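Petrenko Table Oil, 300 ml

A clear finishing oil for indoor wooden tables, desks and shelves. It brings out the grain and leaves a low sheen. Item no. 527.

## Use

- Sand lightly and wipe off the dust.
- Put on a thin coat with a lint-free cloth, working along the grain.
- Wipe off any extra after 12 minutes - do not let it pool.
- Leave overnight before the second coat.

Most tabletops take two coats. Older wood may need a third. Wash oily cloths in water and dry them flat, outdoors.

## Colors

Clear, Ilel (pale) and Wusemia (warm brown). Try the tinted oils on the underside first. Orange-brown wood usually looks best with clear.

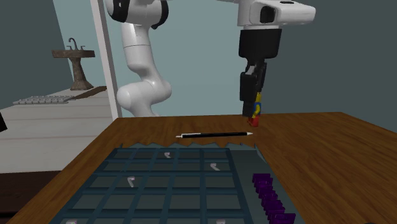
## Also in this range

Flurko cloths, pack of 55. Sold separately.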